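Sulley House - Resident Questions: Footwear

Where do I leave outdoor shoes?
On the lower rack by the Magesa Street entrance. Each room is assigned 2 spaces.

Are slides permitted indoors?
Yes. Residents may wear them in all shared areas except the kitchen. Pairs should be set down side by side - never on the stairs.

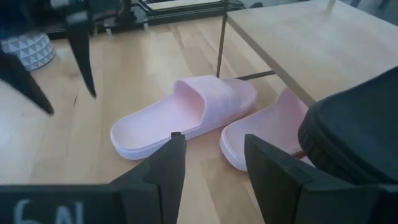
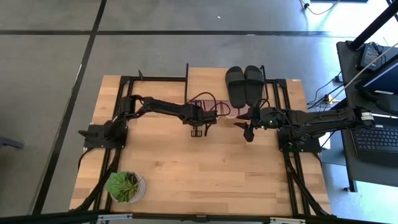 Proner asked whether slides left overnight in the laundry room are thrown away. They are not; they are moved to the front desk and kept until the end of the month.

Whom do I contact about a missing pair?
Call the front desk at extension 1740 before 8 p.m.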